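Artificial flowers – taping stems and stopping the table getting marked
Forum: Home crafts > Flowers and wreaths
14 replies

kososwood_kate
Posted in April, 7.40 pm

I'm making up table bunches from artificial stems for a family do at the Timton hall and I've got stuck on the green parts. The flower heads are fine, it's the long smooth stalks. They slide about when I try to bunch them, and ordinary clear tape lets go by the next morning. I've been working on a marble-pattern top with the tape dispenser next to me.

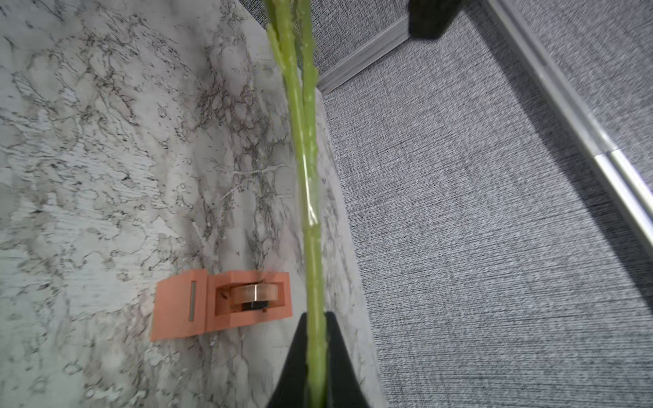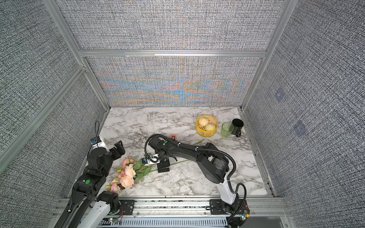

What do people use to hold the stalks together at the bottom? I'd like it not to show too much, as the vases are glass. I've got pale peach and pink heads with green leaves, and a few plain stalks to fill in the gaps. I'd also like to know whether to cut everything to one length first or bunch and then cut.

plumduff
Florist's stem tape, the stretchy sort. It only sticks to itself once you pull it, so you have to stretch it as you wind. Start higher up than you think you need to, just under the leaves, and work down. Parcel tape and office tape are no good on plastic stems.

kososwood_kate
I've got a roll of that somewhere. I tried it last year and it felt like it wasn't sticking at all, so I gave up on it. Maybe I wasn't pulling hard enough.

Marrowfat
You weren't. Everyone does that the first time.

I'd disagree about using it in a glass vase though. It goes a bit greasy and picks up fluff, and you can see it through the glass. I use thin green wire, three turns, twist the ends and tuck them in between the stalks. It takes a minute and you can undo it if the bunch looks wrong.

plumduff
Wire scratches the glass. I've got a vase with a ring round the inside to prove it.

Marrowfat
Only if you leave the ends sticking out.

oldgreenhouse
A third way – small clear elastic bands, the kind sold for hair. Loop it over one strong stalk, take it round the rest, and loop it back over another. That's how fresh bunches are done and it works the same on plastic. They do perish. I'd give them a year in a sunny window.

On cutting: bunch first, cut after. If you cut to one length first they never end up level, because the heads need to sit at different heights. And use proper cutters, as most of these stalks have a wire up the middle that will ruin kitchen scissors.

kososwood_kate
Thanks, hadn't thought of hair bands. The hall only needs them to last an evening, so perishing isn't a worry. Bunching first makes sense as well.

tansy_b
Can I ask about the work surface? I've got a marble-effect stick-on covering on my craft table and it has gone dull where I put tape down to hold things. Does anyone put a mat over theirs?

Marrowfat
Old tea towel.

plumduff
A tea towel moves about. I have a cutting mat, A2 size, and I keep the tape and the cutters off to one side so I'm not lifting stems over them. For the dull patches try a drop of washing-up liquid in warm water first. If it's left-over glue, a bit of cooking oil on a cloth, leave it a while, then wash it off. Test a corner.

tansy_b
Oil got most of it off. There's one patch by the edge that I think is worn and not glue, so that can stay.

Stemsandthings
Coming back to the vases. If the stalks showing is the problem, line the glass with a wide leaf before the bunch goes in. The Cieślak stall at our Saturday market used to sell big flat ones by the bag. Urkodar do a similar leaf but it's stiffer and won't curve round a narrow vase unless you warm it in your hands.

oldgreenhouse
I wouldn't bother with a leaf for one evening. People will be looking at the top.

kososwood_kate
Did a trial one tonight with hair bands. It held when I picked it up by the heads. I went with heights a bit uneven and cut the bottoms last. I'll do the rest the same way and keep the wire for any that slip.

plumduff
Take the stretchy tape along anyway, in case one comes apart in the car.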